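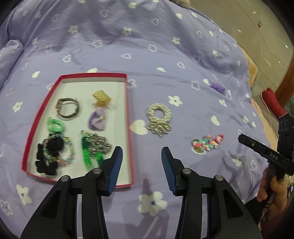 Why did batch 149 dry lighter than batch 246? The alum went in at half strength, going by the February stock sheet.

June 17, 2023. Re-dyed the Falico cotton in logwood, same pot, full alum this time. Left it overnight in the mordant and 2 hours in the bath. Color is closer to the Wanden swatch but still a bit gray at the fold. Gilles Boyer thinks it's the tap water – he wants a strip done in distilled before we blame the powder. Fine by me.

Ribbon offcuts went in last and took unevenly. Rinse ran clear on the fourth change.

To do: order alum from Serinero, relabel jar 2316, wash the big strainer.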